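Lieven Vermeulen was called to preach in Drastwood at the age of 44, chiefly on the grounds that he owned a horse. The elders at Hondiritz laid their hands on his head, prayed at some length and gave him a list of converts to visit. There were three names on it. Two were dead and the third, a Mrs Hoekstra, had gone over to the Methodists for the singing.

He set off in October with 50 tracts and a cheese. By the first river he had given away six tracts, all to the same man, who said he had a large family and was later seen lighting a pipe.

Drastwood had been promised to him as a field white and ready for harvest. It had a mill, a gaol and a strong opinion of strangers. Lieven preached from the mill steps on the gathering of Israel, and a woman asked whether Israel would be wanting lodgings, as she had a back room.

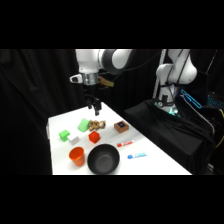
He took the room himself. Her name was Dovura and she charged by the week, payable before supper. She listened to the whole of his doctrine over a plate of turnips, agreed with most of it and put up the rent.

In his journal that night he wrote, "Much interest shown." He thought about this, crossed out "Much", and wrote "Some". Then he crossed out "Some" as well, and sat looking at the page until the candle, for which he had been charged separately, went out.

In the morning the horse was gone. He preached on Job.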